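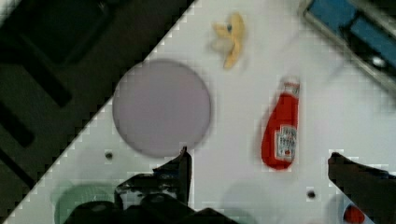

Ratree Khamphan
Toy Tester and Mom of Two

I've stepped on a lot of play food in my life, so when the Jitpraphai pretend kitchen set came up for review I wasn't exactly jumping up and down. Then I got it out on the table and lost most of an afternoon to it (my kids helped, a little).

First, the colors. They went for soft greens and a dusty lavender on the dishes and saved the loud stuff for the food, and I love it! The big lavender plate is my favorite. It takes a whole pretend dinner and it stacks nicely in the bin afterward. 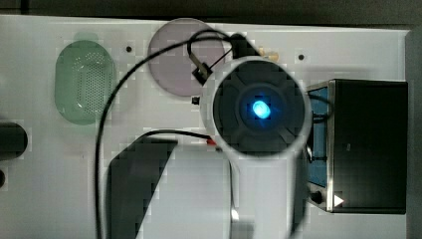

The green piece with all the little holes, left, and the lavender plate.

The colander gets more use than anything else at our house – mostly in the bathtub, if I'm being truthful. It has two handle tabs, so small hands can grab it from either side. My youngest drains the strawberry in it, over and over, very seriously.

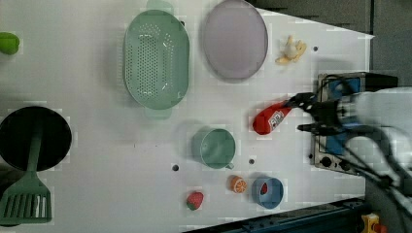
The mug is a good size for serving me tea, and the slotted spatula is long enough to really stir and flip with. I do wish it were a bit shorter, because it slides out of the black pan if you look at it wrong. The partly peeled banana was the big hit with my friend Wanpen's toddler, who tried to take it home. Twice!

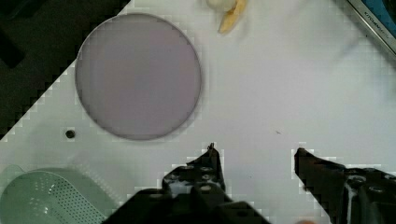 My other gripe is storage. You don't get a lid or a bag, and the small food wanders off under the couch. We've had ours since December and I've already fished the orange half out of a boot. I'd still buy it again, and I've got my eye on the Prorau tea set next.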